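Open Day at the Eder Lab: An Afternoon With Grurkolen

The sign on the door said the tour left at 2, which gave me time to get a coffee and read the safety sheet twice. It has 13 rules. Rule 7 asks visitors not to cheer, as it makes the operators hurry.

The Eder lab is one long room above a tram depot, and the robot they work on is called Grurkolen. Mirjam Baumgartner runs the group and gave the tour herself. She started with the fault log, which I took to be modesty until I saw the thickness of it.

What they want from Grurkolen is simple: put the food in the pot, take the food out, touch nothing else. My three-year-old niece can manage the first two. The practice ground is a toy kitchen, small enough that the arm has very little room to be wrong in. 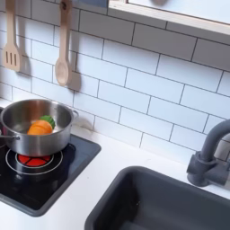
The carrot in the pot. The sink stays out of it for now.

The trouble came in April, in an ordinary session late in the morning. The arm lowered toward the pot, met something it hadn't planned for (the rim, they think) and kept pushing. There is a force limit for exactly this. It had been raised during a demonstration the week before to stop the arm from halting every few minutes in front of guests, and had never been put back.

Rosalie Zürcher was at the desk and hit the stop. The arm stopped. Then the software, which is called Flullgate and is supposed to be the cautious one, saw that the stop had been released, decided that all was well and carried on from where it left off. She had one hand over the counter at the time, reaching for the pot. She got it out with a scraped knuckle and, she told us, a new vocabulary.

So two faults, stacked. Either one on its own would have been a line in the log. Together they got a whole page, number 51, and Mirjam read it to us in the voice of someone reading a parking ticket aloud.

The fix for the second fault is a physical key. Releasing the stop now does nothing at all until someone turns the key, and the key lives on a hook by the door, a good walk from the arm. Rosalie finds this a nuisance and says so. Mirjam says that is the idea. As for the force limit, it resets itself every morning – guests or no guests – and we duly watched the arm halt again and again for most of our half hour. I have had livelier afternoons, though few where I felt so sure of keeping my fingers.

The setups look cheerful enough for all that. Orange and green in the pot, a yellow block shaped like a little house out on the counter, and the burner glowing a red that would worry me in my own kitchen. 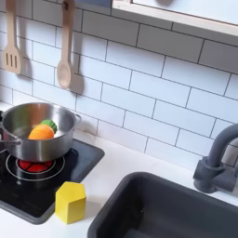
Getting there and getting in

Take the tram to the depot and use the side stairs; the front ones lead to a locked door and a dentist. Tours are free, but you need to put your name down first. Lockers take a coin. The Foto café downstairs does a decent plum cake and closes when the cake is gone, so eat before the fault log.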